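Budgeting a Benchtop Arm Cell

Step 1. Model the cell before asking for quotes. Place the arm, the base plate and every hand tool on the tabletop at true size, then check reach to the farthest item.

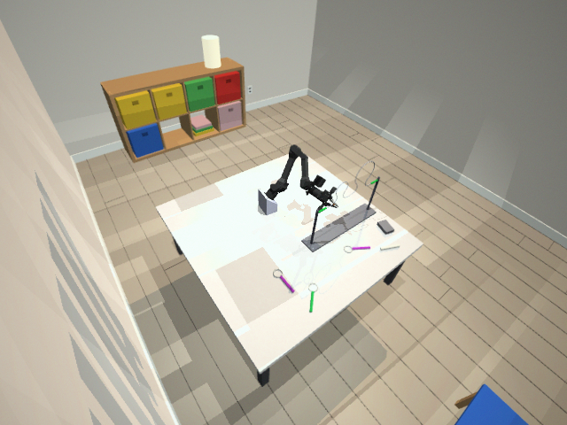 Step 2. Price the arm and gripper as separate lines. Zosine quoted us 2984 for the gripper kit, mount excluded.

Step 3. Add roughly 20 percent for spares and cabling. Order 2 sets of fingers.

Step 4. Send the sheet to Anil Pillai before the March cutoff.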